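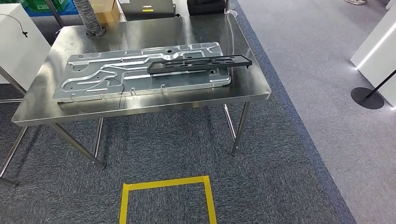 Thread on house rules for robot stations, a subject I could happily talk about all day! We just put out revision 3 of ours at Muvus and I want to share what changed while it's fresh. Starting with the floor: see the yellow tape square on the carpet in front of the steel table? A mark like that deserves a rule in writing. What it means, who can move it, what to do when it peels. We went years with tape and no rule.

Some background if you're new here. I look after handling stations: a robot picks up a part, puts it on another part, a person steps in now and then. Mostly flat metal panels and plastic brackets. Small stuff, lots of changeovers, plenty of people wandering by with questions (I love the questions).

These rules sit on top of the risk assessment and the safety standards. They don't replace either one. If your station hasn't had a proper risk assessment, close this thread and go do that, I'll still be here.

OK. The rules. I'm going in the order they're printed on our card, and the card is one sheet, both sides, in big type.

Rule 1. Every floor mark has a line in the station sheet.

The line says shape, color, meaning. That's it. "Yellow square, front: cart parks here." "Yellow line, left: stay outside while the arm is live." Two marks in the same color with two different meanings is allowed only if the shapes are different. We argued over that one for most of January.

People asked why we don't just use more colors. We tried it at our Sugden site! Five colors, a legend on the wall, and visitors still walked straight through. Fewer colors and plain words on the sheet did much better with the folks who work there every day.

Rule 2. Nothing goes on the work surface unless it's on the part list.

The part list for a simple station might be two lines long: panel, bracket. Everything else has a home somewhere else. Tools too. Pens too. My coffee, sadly, too.

How far does "work surface" reach? We settled on the tabletop plus 200 mm past each edge. Before that we had "the table area," and you can guess how many opinions there were of where an area stops.

Rule 3. Write down the starting pose of the part, with the allowed slop.

Bracket at a slant on the panel? Great, say so, and say how much slant is okay. If one end hangs past the edge of the panel, write that down as well. The next person setting up can't read your mind, and a setup that looks careless might be exactly the one you wanted.

I'm a fan of doing this with a phone picture taped inside the station binder, plus one sentence. The picture gets them close. The sentence tells them which parts of the picture matter.

Rule 4. Reach gets measured on the floor, with the gripper on.

Our sheet for one of the Hukitby stations said 930 mm for the longest reach. True for the bare arm! Then somebody added a gripper and a bracket longer than my forearm, and the number on the sheet stayed the same for months. So now the sheet has a line for the arm, a line for arm plus gripper, and a line for arm plus gripper plus the longest part it will ever hold.

The third line is the one you use when you lay out where people stand. Please steal this one.

Rule 5. Treat the held part as part of the robot.

A flat bracket doesn't look like much in your hand. At the end of an arm, turning, it's a paddle with corners. Speed limits, keep-clear zones, all of it should be set for the thing being carried. If you swap parts, you go back to the sheet before you go back to the start button.

Rule 6. Dropped parts stay where they fall until the arm is stopped and the stop is confirmed.

This is the hardest rule on the card, and I say that as someone who has caught her own hand halfway to the floor. It's pure reflex! You see a thing drop, you bend down. We practice it now. A trainer drops a foam block, everybody freezes, somebody hits stop, somebody says "stopped" out loud, and only then does anyone reach.

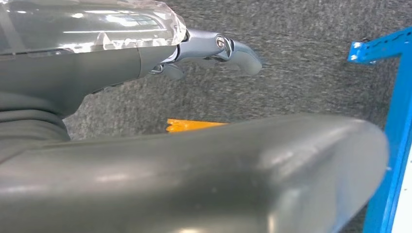
The saying-it-out-loud bit came from the Statska crew, who had been doing it long before we wrote anything down. It felt silly for the first couple of days. Now new people pick it up without being told, and you can hear it from across the room.

We also added a note under Rule 6: the arm doesn't fetch dropped parts unless fetching is a written task with its own reach lines and its own pose. Jogging down to the floor by hand "just this once" is where the elbow of the arm ends up somewhere you weren't watching. Fingers get all the attention. Watch the rest of the arm.

Rule 7. Covers count as equipment.

Clear wrap over a wrist or a hand, sleeves, bellows, anything that goes over the robot gets checked on the same list as the gripper. Is it tight? Has it crept toward a joint? Can you still read the labels you need? Can it snag on the part?

The check takes less time than reading this post. We do it at the start of each shift and after every crash or hard bump. If a cover gets replaced, the new one gets a slow run through the full motion before anything is picked up.

Rule 8. Cables get a path and a limit.

For anything that leaves the end of the arm, the sheet says where it should hang and which move pulls it the most. Run that move slow and watch the cable the whole way. Don't watch the gripper, you'll want to, it's more fun to look at.

I had a reply last time saying cable rules are boring. I disagree so much! A cable check caught more trouble for us last year than any other line on the card. We log every find, and the log is up to 1,654 entries across all stations. I've read every single one and I'd read them again.

Rule 9. One person holds the stop, and everyone knows who.

If you're teaching a new motion, the person with the stop does nothing else. No typing, no holding the part, no pointing out interesting things. Swap whenever you like, but say it when you swap. "You have the stop." "I have the stop." Done.

And stand where you can see the gripper and the part together. If the arm blocks your view, move yourself or pause the job.

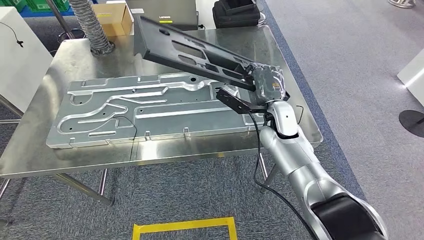 Rule 10. Decide what "done" looks like before the first run.

For placing a bracket on a plate, ours reads: bracket down, fingers open, arm clear of the table, nothing moving. All of those, in that order. "Looks good" isn't on the list. You'd be surprised how many disagreements between shifts go away once there's a list.

Rule 11. Stop the job for any surprise, including nice ones.

We had a station that started placing parts better than it had the day before, and everyone was thrilled, and no one looked into it. A mount had shifted. This week it helped, next week it wouldn't have. So a surprise is a surprise: pause, look, write a line in the log, carry on.

Rule 12. Anyone can change the card, but the change has a date and a reason.

Last one and my favorite. Each rule has a tiny reason printed under it in gray. If the reason stops being true, the rule is up for review. We dropped four rules going from revision 2 to this one and I was glad to see every one of them go (bye, laminated badge rule).

The current card is dated 2020-02-06. If you saw the draft I posted in January, toss it, the reach lines were in the wrong order and Rule 6 didn't have the note about fetching.

A few things from the replies so far:

"Is this only for big sites?" Nope! One arm and one table is the perfect size to start with. You can write the whole sheet before lunch.

"Do you use the same card for mobile robots?" Partly. Rules 1, 6 and 9 carry over as they are. Rule 4 needs a rewrite because the reach moves with the base, and we're working on that at Sugden right now. I'll post it when people have used it for a while and complained properly.

"What about visitors?" They get a different card with two lines. Stay outside the marks. If you hear "stopped," wait for us to wave you in.

If your shop has a rule you love, send it to me, especially floor marks. I'm collecting photos of tape layouts and would be thrilled to get yours, messy corners and all. Square or L-shaped at the corners, tell me which and how they hold up on carpet.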